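We use cookies to remember your settings. Accept | Manage

Reading time: 2 min

Slot order, and why I write it down first

The board came out of the old file server at Nwosu in December, after Chidubem Nnaji finally signed off the replacement. It had been on a shelf next to the boiler and the dust had set into a felt. I wanted it for a test bench, so it needed cleaning and a proper look before any power went near it.

Standoffs first. I use a bare tray with the screws left slightly proud, so the board can be lifted straight off again. Then a soft brush, working away from the CPU socket, with the vacuum nozzle held well clear. Isopropyl only on the slot contacts, on a lint-free swab, and 24 hours before switching on. That is longer than it needs.

Colour tells you very little about a slot. Manufacturers use it for lane width, for pairing graphics cards, or for decoration, and a full-length connector may be wired for four lanes. The printing on the board is more reliable, and the manual more reliable again. Obinna Haruna lost a Friday evening to a storage card that ran at a quarter of its speed for exactly this reason. 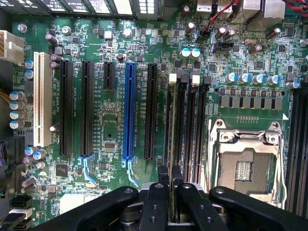
The retention latches deserve some care as well. They go brittle with heat, and a long card hides them completely once it is seated. Press with a plastic spudger, never a screwdriver - one slip will take a track or a small resistor with it. I also look at the top of every capacitor under a lamp for bulging, and write down the value of any I doubt. A 1000 microfarad part is cheap and easy to find.

Next job is the power supply, a Stereck unit with a noisy fan.

Get new posts by email. Unsubscribe at any time.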